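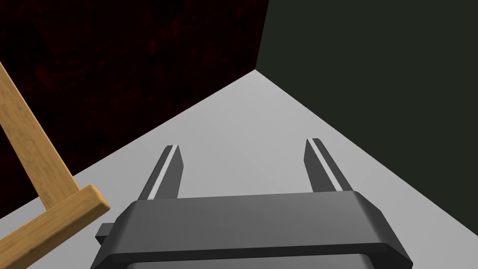
Simulated Cell Pre-Run Checklist, Wistik project
Reviewer: Elaheh Kazemi
Date: 24 July 2021

1. Fingers open, nothing held at start.
OK. The rule exists. Please keep reading it.

2. Gripper clear of all fixtures and props.
OK. The Leckie guide asks for a gap you can see without squinting, and I didn't squint.

3. Collision checking switched on for walls, floor and props.
FAIL on first pass. Someone had turned it off "to save time." It saved 2 minutes and cost me a morning. Back on now.

4. Speed limit set in the scene file, same value as the real arm.
OK. A simulated arm can't break a wrist, but the settings get copied to one that can.
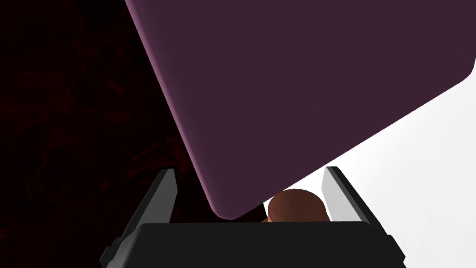

5. Wrist view checked for large items between the camera and the target.
Comment: if a big item hides part of a small one, log it as partly hidden. "Looks fine to me" is not a category - I have checked the form.

6. Random seed written down.
OK. 3879. Last time the box said "yes."

7. Run stops at the step limit.
OK. Limit is 1000. Run 181 stopped on time, with no sign of regret.

8. Emergency stop tested from the operator screen.
OPEN. The button works. The label still says Villora, two projects ago. Relabel before the Ostus handover in October.

Result: pass with comments. Items 3 and 8 to be rechecked by someone other than the person who fixed them.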